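Keerthana Pillai on the lamp festival, the long walk and bad parking

Wednesday, a little after 7 in the morning, and Keerthana Pillai is already on her second phone call. Something to do with folding chairs. She waves me in, points at a stool, keeps talking.

Pillai runs the lamp festival at the Kandasamy temple. Has done for years. It's the biggest night of the year for Tamil families in this part of the county, and last time 1,845 people signed the guest book at the gate. Plenty more walked past it.

"My grandmother would not believe it," she says, once the phone is down. "In her village you lit the lamps outside your own door and went to your neighbor's. That was the festival. Now I'm arguing over shuttle buses."

The lamps go up on the full moon night of the month of Karthigai, late November most years, sometimes December. Small clay ones mostly, oil and a cotton wick. At home they go on doorsteps and window ledges. At the temple they run along the outer wall and both sides of the walk.

I ask what it means to her. Long pause.

"People want me to say light over darkness. Fine, yes. But for me it's the work before. You sit with your aunts and roll wicks until your fingers are sore, and somebody tells the story about the pillar of fire again, and somebody else says they're telling it wrong." She laughs. "I've heard it told wrong for 40 years. I could't tell you the right one."

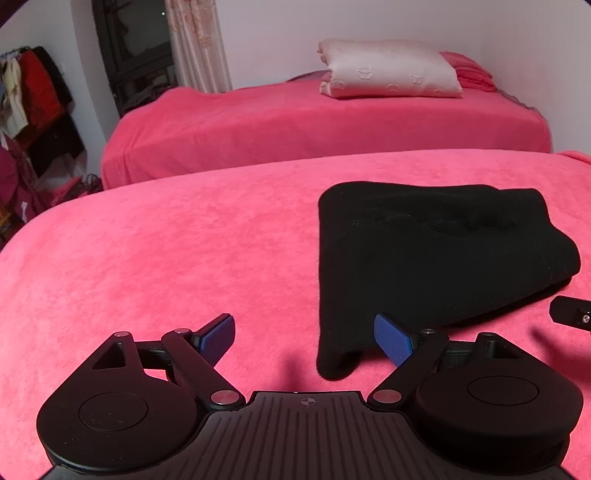 Black grip with its ridged plate and round housings.

The walk is newer. It starts at the old Govico lot and goes 20 blocks to the temple gate, barefoot if you want, most people don't. Seven families did it the first year. It was her father's idea and she thought it was a terrible one.

"I said Appa, it's winter. He said then walk fast."

He died before it got big. She doesn't say much on that. Only that his sandals are still by her back door.

There were complaints last year, mainly parking, some over the drums. Pillai went door to door with sweets and a printed schedule. One man on the corner, 98 and hard of hearing, told her he'd like the drums louder.

"So he gets a chair at the front now. Every year, as long as he wants it."

What about the kids? Do they care? She shrugs, then takes it back. Her daughter used to sulk in the car. Now she drags her college roomates along, none of them Hindu, all of them with oil on their sleeves by the end of the night.

"They ask better questions than we did. We just did what we were told. They want to know why the lamp faces that way, why the fire is outside, who decided. I have to go look it up."

The phone again. Chairs, still. She's up and out the door before I've got my coat on, calling back over her shoulder that prayers start at six and I should eat first.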